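Workshop tips: teaching the arm to move a lever

Since January I practice at home with the simulator, in the evenings, before I do the same job in our workshop in Bramodstead. I write down what helped me. Maybe it saves you some hours.

Start with the fingers closed. For pushing a lever you do not need to grip it, and closed fingers make one firm point. With open fingers my lever slipped between them many times.

Come from above, and slowly. I stop just over the control box, take my hand from the remote for a moment, and look from the side.
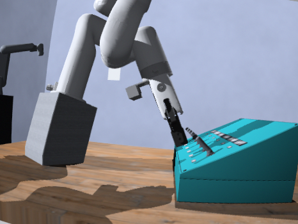 Save your demonstrations in small groups. I make 5 in one sitting and then I drink a tea, because a tired hand gives shaky recordings. The program copies your shaking very faithfully.

Delete the bad ones on the same evening. I had 47 recordings in my Flasmont folder before I learned this, and sorting them took a whole Sunday.

Change the starting position a little each time — two fingers' width is enough. If you always begin in the same spot, the arm learns only this spot.

When two levers stand close together, decide your path before you touch the remote. Approach from the side where there is free space, and keep the wrist quiet during the last part.

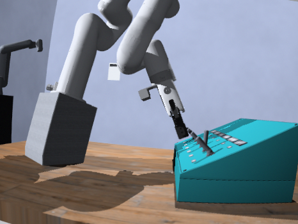 Push through the movement until its end, then wait one second before you go back. If you leave too early, the recording teaches the arm to leave early also.

For the remote itself: wipe the stick with a dry cloth, and put a folded kitchen towel under your elbow. My shoulder thanks me for it every week.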